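Glass bowl went cloudy in the dishwasher - is it ruined?

Asked by Océane Wong, Feb 9, 2018
Viewed 200 times
Tags: kitchen, cleaning, hard water

Ok so quick one, posting on my lunch break. We moved to Mastomden in April last year and the water here is hard, like REALLY hard, kettle is furred up in two weeks. All my drinking glasses have gone a bit foggy and I can live with that. But the trifle bowl that was my aunt's has now got a white haze all over the inside and a kind of rainbow look near the foot. Been through the dishwasher maybe 20 times since we moved in. Never had any trouble at the old place.

Tried so far: dish soap and hot water, obviously. Baking soda paste, which did nothing. Lemon half rubbed round it, seemed better when wet and then dried exactly the same as before.

Dishwasher is a Lindgren, came with the house, no manual. There is a salt compartment in the bottom but I have never put anything in it?? Is that the problem. Also using the cheap tablets.

Do not want to throw the bowl out. Would also like to stop it happening to the rest of my stuff. Thanks in advance

3 answers

pailandmop
vinegar

drarow_dave
Two different things can cause this and you need to know which one you've got before you spend money.

One is limescale. Sits on top of the glass, comes off with acid. Other one is etching, where the surface of the glass itself has been eaten away. That's permanent. Soft water plus too much detergent is the usual cause of etching but old glass can get it in any dishwasher, and the rainbow look you mention does worry me a little.

Test - put a spoonful of plain white vinegar on one small patch, leave it five minutes, rinse, dry it PROPERLY with a cloth and then look. Has to be dry. Water fills in the scratches and makes etched glass look fine, that may be why the lemon seemed to work and then didn't.

If the patch is clear, good news, it's scale. Fill the bowl with warm water and a cup or two of vinegar, leave an hour, soft sponge, rinse. Don't use boiling water on an old bowl. Do it again if needed. Mine took three goes.

If the patch is still cloudy it's etched. Some people polish it out with cerium oxide but I would not bother on anything with a cut pattern, you'll be there till Christmas.

And yes fill the salt!! Dishwasher salt only, not table salt. Top the compartment up with water first if it's never been used, then salt till it's full. On my Lindgren you set the hardness by holding the start button down till the light blinks, yours may be diffrent. Our water in Drarow is nearly as bad as yours and it made a huge difference to the glasses.

Follari Home Stuff
Agree with most of that. I would add, stop putting the bowl in the machine at all. I have an 11 inch one I use for salads and it only gets washed by hand now, plastic tub in the sink so it can't knock the tap, lukewarm water, small squirt of soap. Rinse with a splash of vinegar in the last water, then dry right away with a linen towel. Not terry, leaves fluff everywhere.

Go over the rim seperately. People do the inside and the outside and forget the rim, and drips dry there first.

When you check it, hold it near a window or lamp and turn it slowly. Clean glass gives you a sharp bright line where the light hits, hazy glass gives a dull smear. 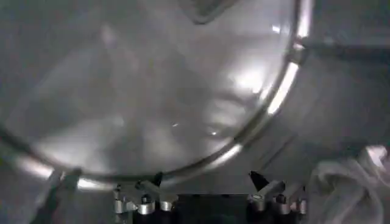
Light on the rim of a clear glass bowl, close up

Rinse aid helps with the everyday glasses btw. Turn the dial up one notch at a time, too much and you get a blueish film, then you're back here asking about that.

Comments on this answer:

Océane Wong - did the vinegar patch last night, it came up clear!! only a small bit but you can see the difference even from across the kitchen. Soaking the whole thing tonight. Rainbow part still there a little, will see. Bought salt too, the compartment took way more than I thought

drarow_dave - good. Run it once empty after filling the salt, it always spills over a bit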